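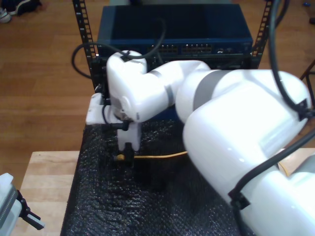 Cable work should stay on the list of jobs for people, one reader wrote in reply to our April piece on warehouse picking, and the letter went on to say that any machine that can seat a plug can do so only when the socket is bolted down and the plug is already in its hand. The objection is fair. It also describes most of the test results we have seen.

Home Features Reviews Workshop Archive Subscribe

The Last Few Millimeters
By the Workshop Desk, April

Putting a network cable into a switch takes a trained person a couple of seconds. The plug goes in one way up, the clearance is small, and the latch gives a click that the fingers feel before the ear hears it. For a robot arm the same job splits into separate problems: find the cable, pick it up, learn how the plug is sitting in the grip, bring it to the right port, and push without bending anything.

Tasimari, an integrator that fits out small server rooms, ran the task as a bench trial over the winter. With the plug presented in a fixed holder, its arm seated 90 of 100 attempts. With the cable lying slack on the bench, the figure fell to 50. Most of the losses came before the plug reached the port. A thin cable rolls when touched, and the connector turns with it. A grip that is off by a few degrees is good enough to lift the plug and too poor to insert it.

The usual remedy is practice data. An operator guides the arm through the job, the motion is recorded, and a model is trained on the result. The Plovbridge workshop collected 587 such runs for one cable type and one switch. Its staff expect to need 1000 before they add a second port layout, and they do not assume the first set will carry over to a stiffer cable.

Contact is the harder part. Position alone does not tell the controller whether a plug is seated or jammed against the lip of the port. Kong, the control package used at Plovbridge, watches motor current for a sudden rise and backs off when it sees one. This protects the port but does not confirm the latch. A short tug afterward does, at the cost of extra time per cable.

Household chores share the difficulty. A phone charger, a lamp cord and a vacuum hose are all soft at one end and fussy at the other. Nistora, which sells a countertop arm for kitchens, leaves plugging in off its list of supported tasks.

On present numbers, a machine can take over patching where the racks are identical and the cables arrive in holders. Loose cable on a bench is still a coin toss. Tasimari plans to repeat its slack-cable trial with softer fingertips and the same switch.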